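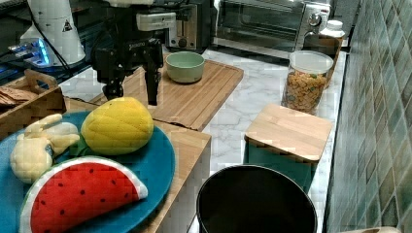
Plush food on a teal plate, and a wooden cutting board.

Jul 17, 2026

I have been paying Plumar $99 a month since March for the right to look at empty legs, and I promised a couple of readers I'd write up how it went. So here is how it went.

For anyone who hasn't been pestered by the ads: an empty leg is the flight a charter plane makes with no customer on it. Somebody books a jet one way from Mugo to the coast, the plane has to get home or go fetch the next customer, and the operator would like to make a little money on a trip it was going to fly anyway. The pitch is that you, a person with a normal car and a normal mortgage, can pick up that trip for a fraction of the charter price. The word "fraction" does a lot of work in those ads. Nine tenths is a fraction.

I was doubtful going in and I'm more doubtful now, but I did try to be fair about it. I turned on all the alerts. I put in three home airports, including Pustance, which is a long drive for me but has a decent runway and a couple of charter outfits based there. I kept my bag half packed through the spring.

The alerts come fast. What they don't tell you until you tap through is that most of them are for the whole plane. The price on the front page is "per seat, based on full occupancy," so if the airplane has seven seats and you are one person, you multiply. A cheerful little number turns into a used car. I wrote to support asking whether they would ever match me with other members to fill the rest, and got a polite answer saying this was "on the roadmap." I have worked in offices long enough to know what lives on the roadmap.

There were some true single seats. I counted 13 alerts for those in the whole time, because by then I was keeping a list out of spite. Most were gone when I called. Two were going somewhere I had no reason to be, on a morning I had every reason to be at work, with no way back. That last part gets skipped over in the glowing reviews. An empty leg is one way. The plane is not waiting for you. You fly private out and then you buy a walk-up ticket home in a middle seat, and the walk-up ticket is not cheap either.

I did book one. Pustance to Mugo, $900, single seat, leaving the next day at noon. I cleared my afternoon and paid. The confirmation had a paragraph I should have read more slowly, which said the trip depended on the original charter going ahead as planned. The original customer changed his mind, or his meeting moved, or whatever happens to people who charter jets, and at nine that evening I got an email saying the leg no longer existed. My money came back, minus a processing fee I'm still arguing over. The hotel I'd reserved in Mugo kept one night.

To be clear, I don't think that makes Plumar crooked. The operator owes the trip to the person who paid full price, and everybody else is along for the ride. It's how the thing has to work. My complaint is with the way it's sold. If you have a date you need to be somewhere, this is close to useless, and the people most drawn in by the ads are people with a date they need to be somewhere — a wedding, a game, a fortieth birthday.

Then there's Firau, which a reader told me to try as a comparison. No monthly fee, and you deal with the operators yourself through what amounts to a message board. I liked it better, mostly because it's uglier and makes fewer promises. The listings name the aircraft type and say plainly whether the seat or the whole cabin is for sale. It also had several of the same legs I was seeing through my paid membership. I checked four against each other one evening. Two were priced the same and two were lower on Firau. Four is not a study, I know, but I'd like Plumar to explain what my monthly fee is buying.

A few questions I'd ask before signing up for any of these. Who operates the flight, by name, and will they tell you before you pay? What happens to your money if the leg is pulled, and how long does the refund take? Does the price include the taxes and landing charges? (Mine did. A friend's did not, and hers was a different company, so I'll leave it out of this.) And does the membership renew on its own? Mine does. Canceling takes a phone call during business hours, which I find hard to read in a friendly way.

Someone will tell me in the comments that they flew to the mountains for the price of dinner. I believe you. I'd also like to know how many months you paid before that one came up, and how you got home.

I'm calling to cancel tomorrow morning. If they offer me a free month to stay, I'll post what they say.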